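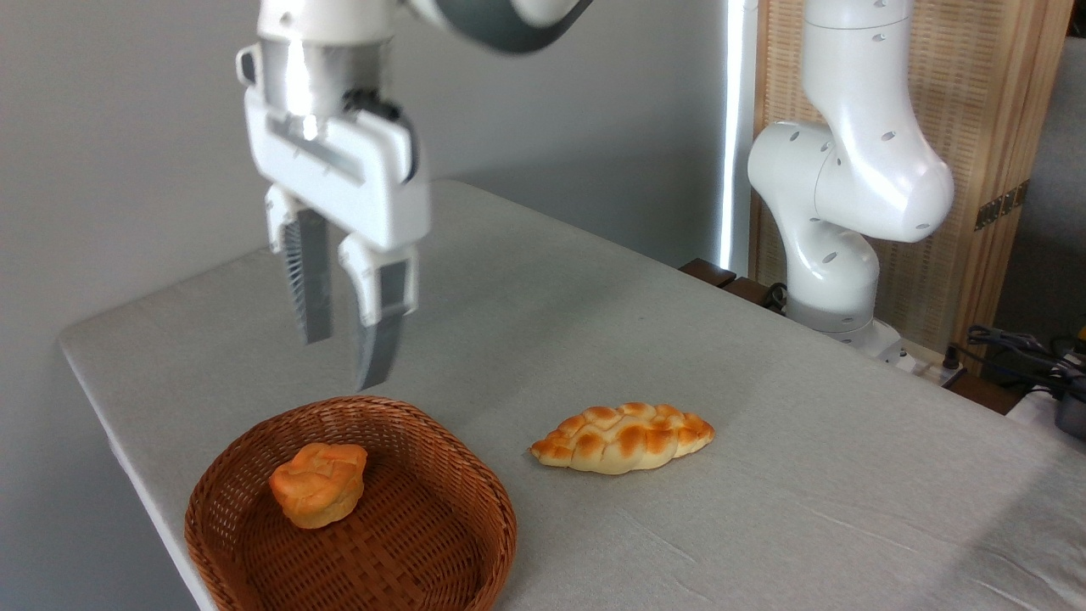 Dwayne Lindgren wrote:
Get the second gripper quoted before you do anything else, Sabina. Everyone budgets for the arms and then has nothing left for what goes on the end of them. I'd hold back a good third of the pot for grippers, fingers and cables. What's your total looking like?

Sabina Biswas wrote:
Hi Dwayne, thanks for jumping in so quickly! The Wuseo dealer has a reconditioned arm with its controller for £2878, and the Peltberg two-finger gripper is £1318 new. So that's £4196 for one more working arm, before delivery. I've got a bit more than that set aside, but I was hoping to keep some for a proper stand.

The job is packing bread into baskets for the Debnath farm shop orders. Rolls, plaits, the odd cob. I love this stuff, I really do, I was up till midnight moving a plaited loaf about and grinning like a child. The round rolls are a nice easy size for a parallel gripper. It's the plaits I want to get right, they're long and the top is all lumps and dips, so where you take hold of it matters a lot.

crumbtray wrote:
Lovely project. But why are you buying another arm at all? One arm can put a roll in a basket. I'd spend the money on different fingers. Wide soft ones for the plaits, and swap over between batches.

Sabina Biswas wrote:
Fair question! One arm is fine for the rolls. With the long loaves I'd like one arm to steady the basket while the other one places, and later on I want both of them loading at once. Also (I admit) two arms is twice the fun.

crumbtray wrote:
Fun isn't a line in my budget, sadly. A basket can be held still with a bit of non-slip mat. I still say fingers first. Soft pads for mine were £40 the pair from Indo and they made more difference than anything else I bought last year.

Dwayne Lindgren wrote:
Going to disagree with crumbtray there. Mat works until somebody uses a different basket. The woven ones vary such a lot, and if a fingertip catches the rim on the way in, the whole lot shifts. A second arm costs more but you only set it up once.

Agree on the pads though. Buy those whatever you decide.

oldmillroad wrote:
Has anyone asked about the food side? If the bread is going to be sold then the pads need to be a material you can clean and that's allowed to touch food. Ask Indo for the paperwork in writing. Same for whatever you've got on the table, cloth looks nice but I'd want something wipeable in the budget.

Sabina Biswas wrote:
Ooh, good point about the table, I hadn't put anything down for that. Everything at the moment is trials only, none of it goes to the shop. Adding "wipeable top" and "food-safe pads" to the list now.

Dwayne, did your reconditioned arm come with any warranty? Wuseo are offering three months on theirs and I can't tell if that's stingy.

Dwayne Lindgren wrote:
Mine had six, but that was two years ago and I paid more. Ask them how many hours it's done and whether the joints were checked or just wiped over. If they won't tell you the hours, walk away. And get the cable lengths! I had to order longer ones the week it arrived and they weren't cheap.

crumbtray wrote:
OK, a compromise. Buy the pads this month, run the plaits for a few weeks with one arm, write down every drop and every squashed end. If most of the trouble is the basket moving, get the arm. If it's the grip, you've just saved yourself four grand.

Sabina Biswas wrote:
I like that a lot. It'll be hard to wait but I do like it! Pads ordered from Indo this afternoon, and I've asked Wuseo for the hours and whether they'd hold the price into the new year. oldmillroad, what did you use for your worktop in the end?

oldmillroad wrote:
Stainless sheet over the old bench. Cut to size by a local kitchen fitter, edges folded under. Round rolls do slide on it a bit, so try a sample piece before you pay for the full top.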